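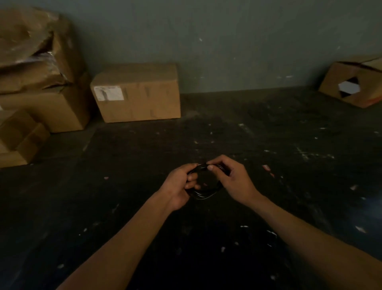

Changing the cable first and asking questions later is how most people go wrong with a palletising cell, according to the maintenance crew at Suter, and they should know by now. Their cell at the Vernside packing shed went back to work on 30/08/2021 with new cabling along the arm, and what a tidy job it is!

The old run had been playing up since January, dropping the gripper signal whenever the arm swung to its furthest stack. It logged 1554 short stops before the crew traced the fault to a tight bend behind the wrist joint. The fix was a longer loop, two softer clamps and a new route down the outside of the arm - simple stuff, beautifully done.

Spare cable is now coiled by hand and kept near the cell, with the ends taped and labelled. The crew has also added a 15 minute check every 200 running hours: power off, lock on, then a slow look along the whole run for rubbing or flattened spots.

Custow, which built the cell, has updated its drawings to match the new route. On its first full shift back the arm stacked 815 cartons without a single signal fault, and the colour-coded clamp map on the guard door is already getting plenty of use. The Sales shed is next in line for the same cabling.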